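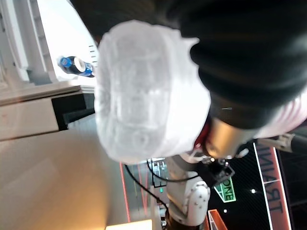
Washing delicates in mesh bags, what am I doing wrong?

lucyna_rut
So I finally bought mesh bags for my sweaters (the Harero ones, 9 bucks for a pack of 3) and everything comes out in a ball. Like one big wrinkled dumpling! I put two sweaters and a nightgown in the large one. Too much?

granusard401
Yep, too much. One sweater per bag, folded flat, zipper closed all the way. If it can't move around it won't rinse.

Cremilda C.
Gonna disagree a little. I do two thin ones together all the time and they're fine. It's the spin. Mine goes down to 500 and I never use anything higher for knits.

granusard401
Thin ones, sure. She said sweaters.

lucyna_rut
They're medium?? One is kind of chunky, ok.

jamance
Skip the bags and wash by hand. I've had a cardigan since college and it has never seen a machine.

Cremilda C.
Good for you, but some of us have kids and a job lol

jamance
Ten minutes in the sink!

granusard401
Lucyna, also check the seams on the bag before you load it. Mine split at the corner and a bra hook got out and snagged everything.

lucyna_rut
Ok seams look fine. Going to try the chunky one by itself on the low spin tonight, and the nightgown gets its own bag. Do you take stuff out of the mesh before drying?

Cremilda C.
Always. Flat on a towel, and pull the sleeves straight while you're at it.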